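Trurkimer Navy Table Cloth, Heavy Weight

Sold by Hukham, makers and menders of household linens

Item: table cloth, rectangular
Color: navy, very dark
Sizes: Buckley (seats 4), Fuso (seats 6)
Care: machine wash, with its own kind

There are two sorts of table cloth in the world. One comes out for company and spends the rest of its life in a drawer, getting a crease down the middle that no iron has ever fully beaten. The other goes on the table in April and comes off when somebody spills something that can be smelled from the hall. The Trurkimer was made for the second sort of household, which our sales figures suggest is most of them.

We weave it heavy. Pick one up folded and you'll wonder whether we left a second one inside. The weight is there so the cloth hangs straight and stays put when a child uses the corner as a napkin, a rope or a place to hide. It will not billow. If you want billowing, our summer cloths are on another page and are very pretty and blow into the neighbor's yard.

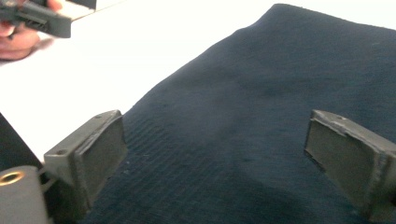 Color is the thing people write to us about most. We dye the Trurkimer in small lots of 500, and we make no promise that a cloth bought this year will match one bought two years ago, because we have tried making that promise and it went badly. If you need a pair, order the pair. Navy is also harder to judge on a screen than you would think, and on a white table like this one it reads about as dark as it ever will. Put it over oak or pine and it warms up a little. Put it over a black table and you have, for practical purposes, bought a black table. Swatches are free and we would much rather mail you one than take back a cloth with gravy on it.

Choosing a size

Measure the table. Then measure it again with the leaf in, if it has a leaf, since the leaf always comes out for the same holiday you bought the cloth for. The Buckley suits a square or short kitchen table. The Fuso is for the long one in the dining room where the mail lives. Both are cut to give a drop of 7 inches on each side at the sizes we recommend. Go longer if you like a formal look and don't own a cat.

Round tables are possible. The corners will hang down in points, and some people find that charming.

Washing

Cold water, ordinary soap, no softener. Softener leaves a coating that makes the cloth shed water for a week and then hold on to grease forever. Wash it alone the first few times. We say this on the label, on the box and on the card inside the box, and every month we still hear from someone with a new set of pale blue undershirts.

Hang it to dry if you have the line for it. A dryer on low is fine. Take it out while it's still slightly damp and smooth it over the table with your hands, and you can skip the iron altogether.

Candle wax: let it harden, scrape it with a spoon, then brown paper and a warm iron. Red wine: you bought navy. Sit down and finish your dinner.

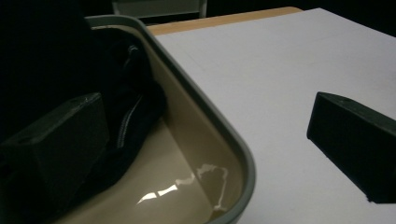 Beige plastic tray, white tabletop.

Hems and mending

Every hem is double turned and stitched by Esmaeil Akbari or someone he has trained, and he does not train people quickly. If a hem comes undone, send the cloth back and we'll restitch it at no charge for as long as we're in business. Please wash it first. Please also check it for forks.

Orders placed by noon on Friday go out the same day. Later ones wait until after the weekend, like the rest of us.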